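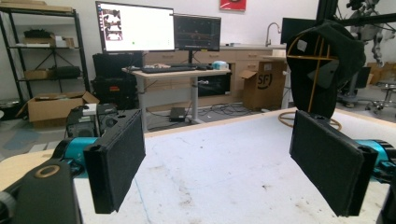
Wanted: Part-Time Proofreader, Sepp Seed Catalog

Sepp sells vegetable seeds by mail and prints one catalog a year. Last year's edition offered a tomato that ripens in 9 minutes. We sold out of it, and then we answered a lot of letters.

We need someone to read 54 pages of plant descriptions, slowly, and then read them again. You should know the difference between a squash and a gourd, or be willing to argue about it. Latin names must be checked against our list, which also needs checking.

The work runs for six weeks starting in April, roughly 100 hours in all, mostly at your own kitchen table. Two afternoons a week you would come to our office in Kenia to go over changes with the growers, who write the copy and are fond of it. Tact helps. So does a red pen.

Pay is hourly and arrives on time. Seeds are free, within reason. Past staff have tested what we mean by reason.

To apply, mark up this ad and mail it to Pallavi Kandpal at the Kenia office. No résumé needed. Please do not correct her name; it is spelled right.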